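サイト内を検索 キーワードを入力 検索
板張り床の日常清掃と保護の手順
この記事の所要時間:6分
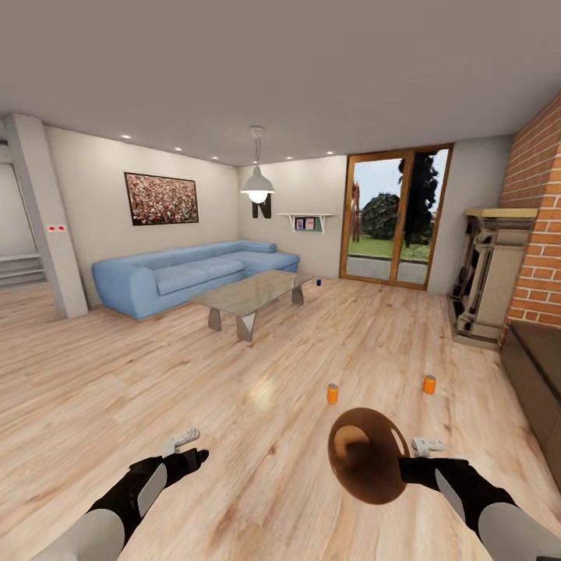 板張りの床は、日々の手入れの方法によって、数年後の状態に大きな差が生じます。本手引きは、トロッドソープ住環境センターが居住者および施設管理担当者に向けて作成したもので、日常清掃から保護剤の塗布、傷の補修までを扱います。作業に先立ち、床の表面がどのような状態にあるかを確認してください。淡い色の板に光が白く柔らかく映り込むような床では、光の映り方を手がかりに艶のむらや曇りを見つけることができます。照明を一方向からのみ当て、低い位置から床面を見渡すと判別が容易になります。

1.対象となる床

本手引きの対象は、表面に樹脂塗装またはオイル仕上げを施した木質の床です。無塗装の床、畳、石材および陶磁器質タイルには適用できません。仕上げの種類が不明な場合は、家具の下など目立たない箇所に水を一滴落とし、数分間置いて様子を見ます。水滴が玉のまま残れば塗装仕上げ、徐々に染み込んで色が濃くなればオイル仕上げまたは塗装の劣化が疑われます。判断に迷う場合は、施工業者に問い合わせてください。引渡し時の書類に仕上げの名称が記載されていることもあります。

2.用意するもの

・毛先の柔らかいほうき、または乾式モップ
・掃除機(床用ノズルを装着したもの)
・木綿またはマイクロファイバーの布 数枚
・中性洗剤
・バケツ 2個(洗い用、すすぎ用)
・床の仕上げに適合する保護剤
・養生テープ、ゴム手袋

スチームを用いる清掃機器、研磨剤入りの洗剤、アルカリ性の強い洗剤は使用しないでください。メラミン製のスポンジも塗膜を削るため、艶のある床には適しません。

3.日常清掃

(1)床に置いてある小物を移動します。缶や鉢の類は引きずらず、必ず持ち上げて移してください。底に付着した砂粒は、塗膜に細い線傷を残す主な原因となります。
(2)部屋の奥から出入口に向かって、板の長手方向に沿って乾式モップをかけます。板の継ぎ目に対して直角に動かすと、ごみが溝に押し込まれます。
(3)継ぎ目に残った細かなごみを掃除機で吸い取ります。回転ブラシ付きのノズルは、ブラシの回転を停止して使用します。
(4)食べこぼしや飲み物の染みは、固く絞った布で直ちに拭き取り、続けて乾いた布で水分を除きます。

水拭きは月に一度を目安とし、日常的には乾拭きを基本とします。梅雨の時期は窓を開けた状態での水拭きを避け、除湿機を併用してください。反対に、2月など空気が乾燥する時期には板が収縮し、継ぎ目が開くことがあります。多くの場合は季節による変化であり、充填材を詰める必要はありません。

4.保護剤の塗布

保護剤の塗布は、通常の居室で年に一度から二度が適当です。塗布前日までに水拭きを終え、床を十分に乾燥させておきます。

(1)幅木および建具の下端に養生テープを貼ります。
(2)製品の表示に従い、保護剤をよく攪拌します。振ると気泡が生じる製品があるため、容器を静かに傾けて混ぜます。
(3)布に適量を含ませ、部屋の奥から板2枚分の幅で塗り進めます。一度に厚く塗ると乾燥むらの原因となります。
(4)塗り終えた後は、表示された乾燥時間が経過するまで立ち入りを禁じます。
(5)重ね塗りを行う場合は、一層目が完全に乾いたことを指先で確かめてから着手します。

作業は午前11時までに開始することを推奨します。日中の自然光の下で塗りむらを確認でき、夕刻までに換気を終えることができます。

当センターの講習で床仕上げを担当するロレダーナ・リナルディ講師は、塗布作業を二人一組で行うよう指導しています。一人が塗り、もう一人が光の反射を見ながら塗り残しを指摘する方法です。単独で作業する場合は、一区画を塗るごとに入口側へ下がり、姿勢を低くして確認してください。

5.軽微な傷の補修

塗膜の表面にとどまる浅い傷は、同系色の補修用ワックスで目立たなくすることができます。傷の周囲を清掃した後、ワックスを少量ずつ擦り込み、余分を乾いた布で取り除きます。淡色の床では、床より濃い色を選ぶと補修跡が目立つため、まず明るい色から試します。

木部に達する深い傷、水分による黒ずみ、板の反りについては、居住者による補修の対象外とします。とくに黒ずみは下地の湿気に起因する場合があり、表面のみを処理しても再発します。管理窓口へ届け出たうえで、専門業者の点検を受けてください。

6.家具の脚と敷物

ソファや椅子の脚には、フェルト製の保護材を貼り付けます。保護材は摩耗すると砂粒を抱き込み、かえって床を傷めますので、半年ごとに点検し、硬くなったものは交換します。キャスター付きの椅子を使用する場合は、専用の敷物を用いてください。ゴム製の滑り止めは、長期間の接触により塗膜を変色させるおそれがあります。

敷物の下は日光が当たらず、周囲との色の差が生じます。位置を定期的にずらすことで、差を小さくすることができます。床暖房を設けた部屋では、熱がこもるため厚手の敷物を避けてください。

7.記録の保管

施設管理担当者は、清掃および塗布の実施箇所、使用した製品の名称、作業者氏名を所定の様式に記入し、保管するものとします。異なる種類の保護剤を重ねると剥離や白濁を招くことがあり、次回の作業者は必ず前回の記録を確認してください。記録が見当たらない部屋については、目立たない箇所で試し塗りを行い、翌日の状態を確認してから全体の作業に移ります。

様式第157号は管理窓口で配布しています。記入方法に関する照会は、同窓口のサンドロ・リッツィまでお寄せください。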